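6th February

The morning was given to the staff walking program at the Ploltbridge site. Nineteen employees had registered, and the first group set out after the safety notice was read. Maham Rizvi led it and kept a moderate pace. I walked with the second group in order to review the proposed distances.

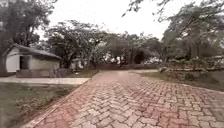 The short route is set at 1000 meters and the long route at 3000. Severin Kuster asked that a middle option be added for staff returning from medical leave. I have agreed to raise the request with Jinfeng Liang before the schedule is printed. The sign-in sheets also need a larger space for emergency contacts; several entries were hard to read.

Lunch was brief. The afternoon went to correspondence with the Atitport office, which wishes to join the program and has asked for our forms.

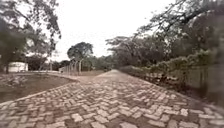 **Department of Employee Health, Ploltbridge**

Oskari Heiskanen submitted the draft stretching guide. It is sound, although the section on knees is too long and repeats the advice on footwear. I returned it with comments and ordered 100 copies of the existing leaflet to cover the interval. The request for additional water bottles remains unanswered.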